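Mug tree

By Nimal Howlader
Updated January

A mug tree is a small household stand used to hang cups by their handles. It has an upright post fixed to a heavy base, with short pegs or arms branching off the post at several heights. Most are made of wood or bent metal wire. The pegs usually slope upward so that whatever hangs on them does not slide off.

Wooden mug trees are often turned from beech, maple or rubberwood. The base is commonly a thick disc, and its weight sets how much the stand can hold on one side before it tips. Pegs are glued into drilled holes.
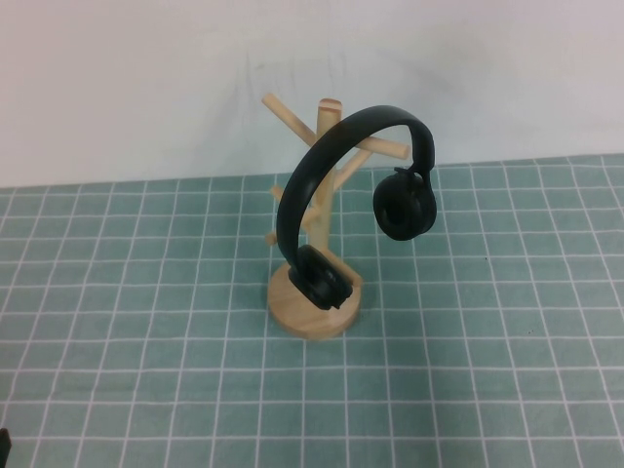
The stands are also used away from the kitchen. Over-ear headphones can be draped across the upper pegs, and necklaces, keys and hair ties are common loads. A headband rests best where two pegs leave the post close together on opposite sides.

The Flurkero, a six-peg model sold from 2000, was designed by Jaanus Kairys and stood 11 inches tall. A later version had 2 more pegs and a wider base.

Comments

Oanh Tô: Mine has held my headphones for years. The pegs do come loose, so keep some wood glue handy.

Tien-fu Lai: Was the Flurkero ever sold in a dark finish?

Kanchan Malhotra: Yes, walnut stain. My sister has one.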